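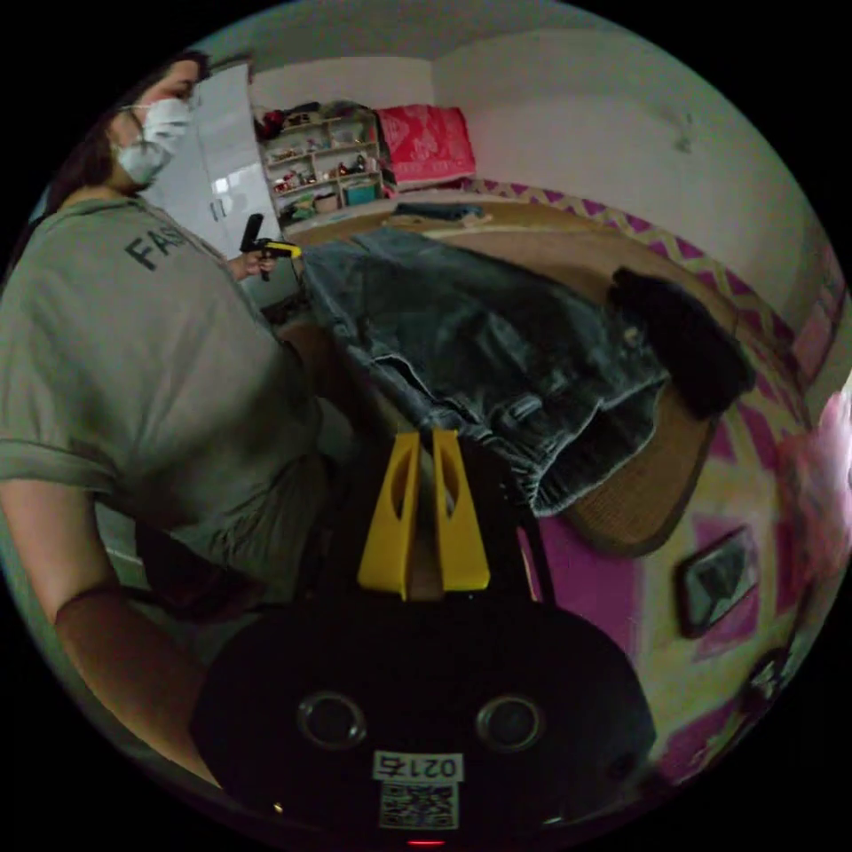 Section 2: First Power-Up and Bias Check

Now for the fun part! Your Vamari tube preamp left our bench fully adjusted, but tubes settle in transit and a few minutes here will have it sounding its best.

1. Switch off your power amplifier and turn the Vamari's volume control all the way down.

2. Seat the four small tubes in their sockets. Line up the gap in the pins first, then press straight down. Don't rock them.

3. Connect the power cord and press the front switch. The standby light blinks for almost 200 seconds, then stays on.

4. Hold Mute and Input together until the display shows BIAS L. A reading between 639 and 768 is fine, and you can leave it alone.

5. If the reading falls outside that range, turn the left trimmer on the rear panel a little at a time. Let the number settle between turns.

6. Press Input once for BIAS R and repeat with the right trimmer.

7. Press Mute to save, then turn on your power amplifier.

CAUTION: Tubes and their shields get hot. Unplug the unit and let it cool completely before touching them.

Note: Owners of the older Drendix phono board will see a third reading, BIAS P. Skip it - that board sets itself.

Now put on a record you know by heart and bring the volume up slowly. The bass keeps filling out over the first few evenings, and it's a real treat to hear it happen!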